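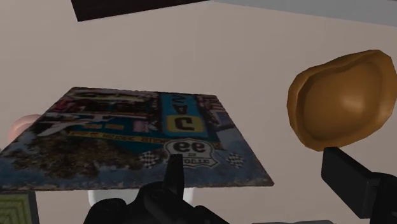 2. Do old shop signs bring in customers?
Trastby's survey says yes. I doubt it. They sent out 40 forms and got 32 back, all from people already inside the shop.

Vesela Vasić told me sales went up in August, when the new sign was hung. The street fair was on too – the report leaves that out.

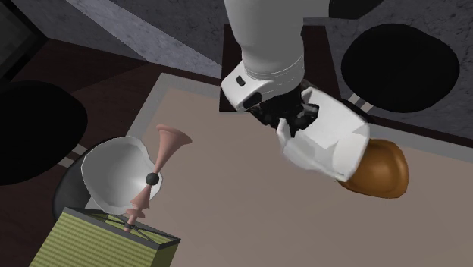
Fig. 2. White bowl, tipped on its side.

I would want a month with no sign before believing any of it.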